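Resness Releases Trilard 2, a Planning and Control Stack for Manipulation in Kitchen Layouts

Resness today released Trilard 2, the second major version of its motion planning and control software for single-arm manipulators. The release adds a new grasp planner, a rewritten collision checker and a scenario runner that replays a task from any saved state. Trilard 2 is available now to current license holders and will open to new customers in August.

Trilard sits between a task description and the joint commands sent to an arm. It takes a goal ("move this object to that surface"), a scene model and an arm model, and returns a timed path with gripper events attached. Version 1 was written for flat worktables. Users who moved it into kitchens reported two recurring faults: paths that were valid at the wrist but brought the elbow too close to the counter front, and grasps on small items that were rejected even though a usable approach existed. Both faults came from the same source. Version 1 modeled each arm link as a single capsule, and the margin needed to make that safe was larger than many of the gaps in a kitchen.

Trilard 2 replaces the capsules with a two-stage check. The first stage uses coarse bounds to discard clear cases. The second stage runs only on the pairs that remain and uses a convex breakdown of each link and each fixture. The default margin is now set per link, so a forearm can be held farther from a cabinet face than a fingertip is from a countertop.

Development and regression testing for the release were carried out in simulation, using the kitchen scenes that ship with the product. Each scene has a fixed-base arm, countertops at more than one level, cabinets, and small food items and dishes placed on or near the work surfaces. 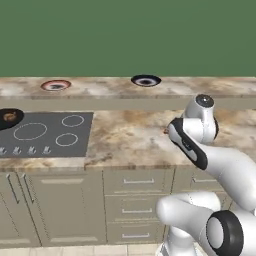

Early users were asked to comment on the release candidate. Nogueira wrote that the per-link margins had removed most of the hand tuning in its own test kitchens, but that the defaults were still too cautious near raised shelves, and that it would like to see the margin file exposed in the editor instead of kept as a separate text file. Resness has scheduled the editor change for a point release. Until then the margin file can be edited by hand and reloaded without restarting the planner.

Grasp planning

The grasp planner in Trilard 2 no longer depends on a stored library of object shapes. It works from the surface mesh supplied by the simulator or from a depth-based reconstruction, samples contact pairs, and ranks them by expected slip and by clearance along the approach. For small or lumpy items the ranking is computed at the closing width, where version 1 used the fully open width. The old method overstated how much room the fingers needed and is the reason many valid grasps were dropped.

A grasp is now passed to the path planner together with its ranked alternatives. If no path is found to the first choice, the planner moves to the next without returning to the task layer. The number of alternatives is set in the configuration and defaults to 20.

Scenario runner

The regression suite contains 864 scenarios. Of these, 199 are new and cover objects held low, beside or beyond the counter edge, where the arm has to fold over its own base side while the gripper points down. Version 1 had no scenarios of this type.

The runner stores the full simulator state at every gripper event and at fixed intervals in between. A failed run can be reopened at any stored state, with the scene, joint positions, velocities and contact list restored. The planner can then be stepped one query at a time.

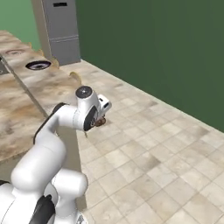
States are written in a compact binary format with a plain text index. The index lists the simulator time, the active task step and the last planner return code. A command line tool converts a stored state to the scene format used by Flitetti, so that users of that simulator can load Trilard states directly. Conversion in the other direction is limited to rigid fixtures and rigid objects. Deformable objects are skipped and a warning is written to the log.

Control

The joint controller has a new handover mode for the last part of an approach. The arm follows the timed path up to a set distance from the contact point, which defaults to 40 millimeters. From there the controller tracks the gripper pose directly and accepts small corrections from perception on each cycle. Corrections that would break the collision margin are clipped and reported. Users who do not have a perception source can leave the mode off, and behavior then matches version 1.

Compatibility

Task files from version 1 load without changes. Arm models must be converted once with the supplied tool, which builds the convex link geometry and writes a default margin file. Stored grasp libraries are ignored; they can be left in place. The version 1 collision interface remains available behind a flag and will be removed in the next major version.

Known limits: Trilard 2 plans for one arm at a time. Moving fixtures such as doors and drawers are treated as static during a single query, and the scene must be updated before the next query is sent. Liquids are not modeled.

About Resness

Resness develops planning, control and test software for robot manipulators. Its products are Trilard and the Trilard scenario library.

Press contact: Resness Media Desk, via the contact form
Shares 20 | Comments 0
© Resness. All rights reserved. | Back to top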